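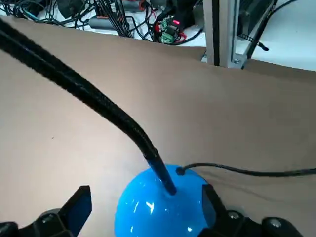

Tutcombe Place-Name Spellings, README

Last changed 25/06/2019

What it is: a table of 3,450 spellings of village and farm names, typed up from old parish maps. One row per spelling. Of these, 3,373 have a map sheet number. The other 77 don't, and I would leave them out of anything serious.

Columns: name, spelling, sheet, year, typist, note, doubt

The "year" column is the year printed on the map. Maps were often reprinted from old plates, so a late year proves very little. Please don't draw a graph of it.

"Doubt" runs from 0 to 7. The scale was made up in December, halfway through the typing, and the early rows were scored afterward from memory – treat them that way.
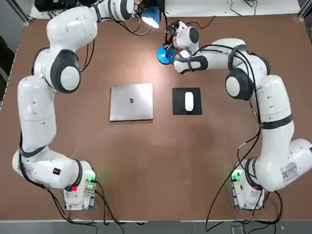

One user of the Ellcombe list wrote in that the doubt scores should be dropped altogether, as a bad number looks more solid than a blank. I half agree. They stay in until the next version.

Known problems

Futa appears under 21 spellings. I don't believe all of them are the same place.

Vītola loses its long i in some spreadsheet programs. Open the file as UTF-8.

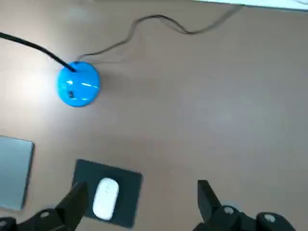

Rows marked "see Ellcombe" were copied from that list without a check against the map. It has its own mistakes, and now so do we.

License: free to use, no promises made. Corrections need a sheet number.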